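Clikunside Ring Light Guide
Section 2: Setting up on a bed

A bed makes a great little photo corner for clothes and fabrics - all that flat space, and your knees will thank you!

1. Smooth out the sheet. A few wrinkles are fine.
2. Open all three tripod legs until they stop, then stand the light at the far side of the bed, near the wall.
3. Loosen the ball head, face the ring toward you and tighten it again.
4. Bend the gooseneck inside the ring to the height you like. Use both hands and go gently.
5. Hang the power cable down the wall side, away from the legs.
6. Plug in and switch on. Start at 40 percent brightness and work up from there.

CAUTION: Keep fabric off the ring while it is lit. Switch off and wait 10 minutes before packing away.

Note: Soft mattress? Press down lightly beside each leg. If the ring sways, slide a tray or a thin board underneath.
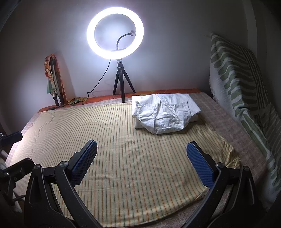
Fig. 2. Ring light on its short tripod, switched on, with a folded white garment to the right.

Now try a patterned scarf in front of the light. The colors really come alive!

Next: Section 3, Using the tall stand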